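Erst die Regel, dann der Griff

Greifdaten aus echten Wohnungen sind gefragt wie nie. Verbindliche Regeln dafür? Kaum. Ein Werkstattbericht über Hausordnungen, Protokolle und die Frage, wann eine Aufnahme überhaupt zählt.

Stand: 1. Juni 2022

Bei Rakine hängt das Regelwerk an der Tür zum Materiallager. Zwei Seiten, beidseitig bedruckt, an den Ecken schon weich. Version 6. Die erste Fassung passte auf eine Karteikarte: Akku laden, Linse putzen, nichts fallen lassen. Dann kamen die ersten Rückläufer vom Auftraggeber. Griffe ohne Anfang, Griffe ohne Ende, Ablagen mitten im Schwenk abgebrochen. 2.142 Sequenzen im Januar, davon gut 500 nicht verwertbar. Teurer Monat.

Seitdem gilt: Jede Sequenz beginnt mit geöffneten Fingern und endet mit geöffneten Fingern. Dazwischen ein Gegenstand, ein Ziel. Wer nachfasst, darf nachfassen, aber sichtbar und ohne Hektik. Korrekturgriffe sind erlaubt, werden aber im Protokoll markiert. Klingt kleinlich. Spart beim Sichten Stunden.

Gestritten wird trotzdem. Giron, der zweite Anbieter in diesem Bericht, lässt Korrekturen grundsätzlich verwerfen. Begründung: saubere Daten, saubere Modelle. Bei Rakine hält man das für falsch. Ein Roboter, der nie ein Nachfassen gesehen hat, weiss beim ersten Verrutschen nicht weiter. Beide Häuser liefern an denselben Kunden, der bisher keine Vorgabe macht.

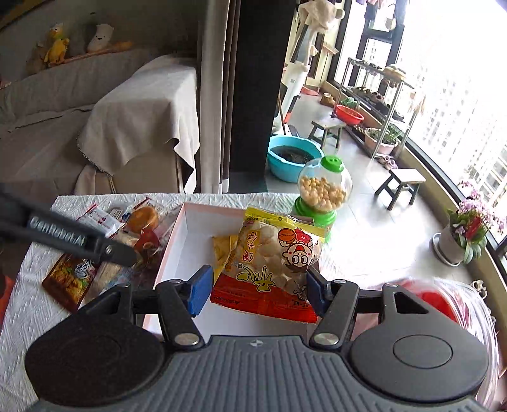 Verpackungen sind der Punkt, an dem die meisten Hausregeln zu dünn werden. Eine Holzkugel verzeiht viel, eine Tüte fast nichts – sie gibt nach, knickt, verdeckt, was dahinter liegt. Rakine schreibt deshalb vor: flächig mit den Pads fassen, nie mit der Fingerkante, und so langsam schließen, dass die Folie sich setzen kann. Ein Snackbeutel mit Sichtfenster wie der zwischen den blauen Pads ist gleich doppelt heikel, nachgiebige Hülle und Durchblick auf den Inhalt. Auch beim Ziel gibt es Vorgaben. Offener Karton, Absenken über der Öffnung, loslassen erst unterhalb der Kante. Kein Werfen. Steht zweimal drin, einmal fett.

Dann die Umgebung. Hier gehen die Meinungen am weitesten auseinander. Aufräumen oder lassen? Giron räumt auf, neutrale Tischplatte, nichts im Hintergrund. Rakine lässt stehen, was da ist, solange drei Dinge geklärt sind: schriftliche Einwilligung der Bewohner, keine Gesichter, keine Post oder Ausweise im Blickfeld. Familienfotos werden umgedreht. Pflanzen, Wäsche, Sofakissen dürfen bleiben. Ein Modell soll ja später in genau solchen Räumen zurechtkommen, so das Argument.

Quezada heisst der Entwurf, der beides zusammenbringen soll. Ein gemeinsamer Leitfaden, angestossen nach einem Treffen in Flivitska, bisher unverbindlich. Der Kern ist schlicht: Nicht eine Methode für alle, dafür Pflichtangaben zu jeder Lieferung. Welcher Greifer, welche Pads, wann zuletzt gewechselt. Raum aufgeräumt ja oder nein. Korrekturen enthalten ja oder nein. Wer die Daten kauft, kann dann selber sortieren.

Offen bleibt einiges. Wie lange Rohmaterial aus Privatwohnungen liegen darf, steht im Entwurf noch in eckigen Klammern. Die Pausenregelung auch. Und wer prüft? Eine Stelle dafür gibts nicht, vorerst kontrollieren sich die Anbieter gegenseitg, stichprobenweise. Rakine hat angekündigt, Version 7 der eigenen Regeln erst zu drucken, wenn die Klammern weg sind.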